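Dradach Craft Room, ordinary meeting, Sat 11 March
Chair: Gobnait Dunne

1. Folding sheets. The chair was not persuaded that the red and pink paper is worth the price Quintela asks. It folds long and narrow well enough on the marble-patterned top. Whether it keeps a crease until August is another matter.

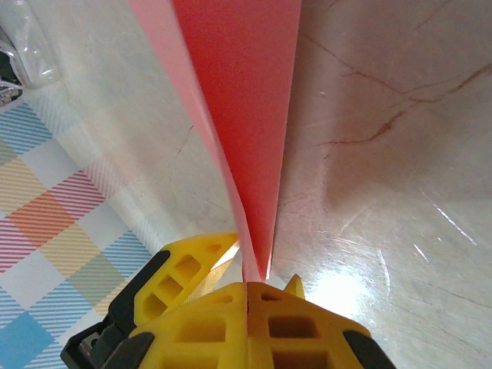

Jindeo thought the paper was fine and the folding was the trouble. Left open.

2. Table. Members were reminded that the table is for sheets. A small black case and what looks like a toy microphone do not help anyone fold. The chair doubted that a fourth reminder would do more than the other three.
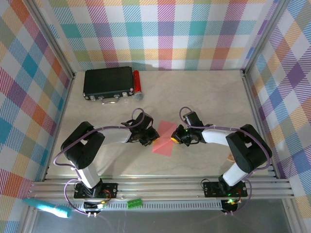 The plaid stays up for now. The chair finds it hard on the eyes when matching pinks, and no one offered to pay for plain.

3. Foam. The pink foam was said by the supplier, Casport, to be one even shade. The chair pointed to pale mottled spots on one face and asked what "even" meant. Bill of 438 held back.
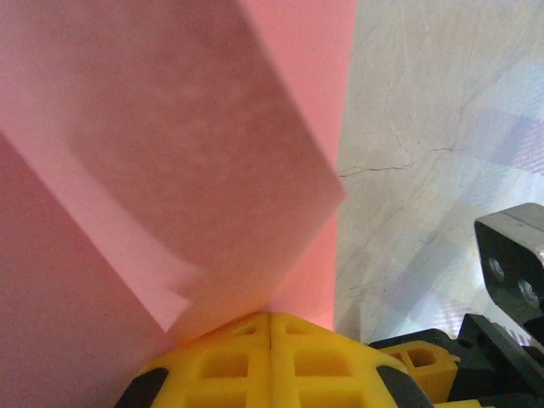

Can the spotted foam still be used? For backing, with the spotted face turned in.

4. Next order: 2 packs of paper, no foam.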